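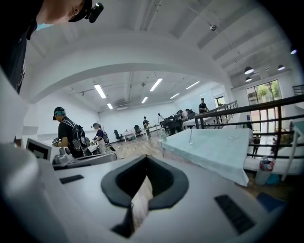 Before you compare two hand-held grippers, set up both so that the only thing changing is the gripper. We do this check at Skillum whenever a new unit comes in, and it takes one morning. The steps cover the Flevo and the Plalton, but they work for any pair with a wrist or body camera. Start by holding the gripper at chest height in the middle of the room and saving one still. With a fisheye lens the body of the tool will fill the lower half of the picture, and the black rubber pad should sit at the center of it. Ceiling tube lights should show as separate tubes. If they run together into one white patch, lower the exposure and save another still.

Step 1. Wipe the pads and squeeze the gripper fully closed, then fully open. Write down the reading at each end.

Step 2. Lay a plain cloth on a table and put out the same test objects for both units. We use a bottle, a flat plastic lid and a spoon.

Step 3. Pick up each object and set it down again at normal speed. Have a second person keep the log. Nia Rowlands keeps ours on paper – it is faster than typing.

Step 4. Swap grippers and repeat in the same order, with the same person holding the tool.

Step 5. Check the frame counts. Our last Flevo run gave 3573 frames and dropped 2. A run that comes in at around 505 was stopped early and should be done again.

Flat items are where the two differ most, so do those last and take your time. Svitlana Pavliuk's settings file for the Yatsenko controller goes in the same folder as the log.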